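How to Tighten a Desk Lamp That Won't Stay Up
2018-01-02
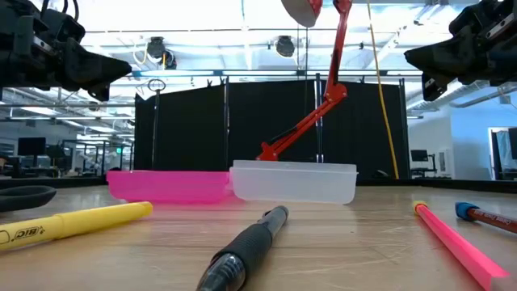

Red jointed lamp arm over a light wooden tabletop.

A lamp arm usually droops when its joints work loose. You need a screwdriver, a small wrench and 3 thin washers.

Unplug the lamp and let the bulb cool. Standard bulbs on the Gendow desk range go up to 60 watts – anything stronger makes the head too hot to handle safely.

Start at the joint nearest the base. Hold the nut still and turn the screw a quarter turn. Raise the arm and let go. If it sinks, repeat, then do the next joint.

If a screw turns without gripping, take it out and add a washer under the head. The Prosser arm takes part 209. Do not oil the joints.

Check the screws again in March.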